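I'm not much of a festival person (crowds, port-a-potties, you know), so I surprised myself by driving out to Udthorpe to talk with Melina Stefanou about the lantern walk she puts on every December. She'd told me to come hungry, and I did!

Melina has run it for 25 years. The first one had 38 people and a borrowed accordion. "It rained sideways," she said. "We made it as far as the feed store, and then we all went home and pretended it went fine." Last winter they had 500, plus a goat I was asked not to write about.

I asked what's changed the most. "The candles," she said right away. "I held out for real ones until a kid set fire to a paper swan. Now it's all batteries, and I still grumble."

Lambros Rallis, her co-organizer, came in halfway through and corrected her on the swan, which he says was a heron. He handles the route. There are 2 hills on it and he gets letters about both. "People from Stolstead want it flat," he told me. "So walk in Stolstead!"

They're thinking of ending at the Clalladlow bridge this time, with the band already out there playing when the walkers come around the bend. Melina got a little teary describing it, and okay, so did I.

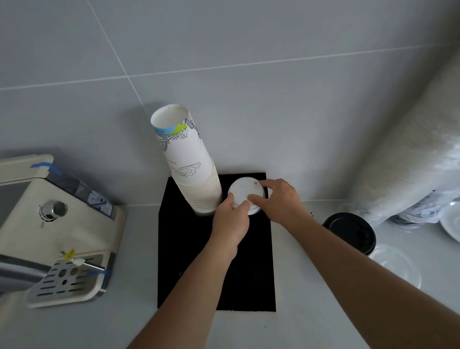

I've already told her I'll carry a lantern, hills and all, as long as I'm nowhere near the goat.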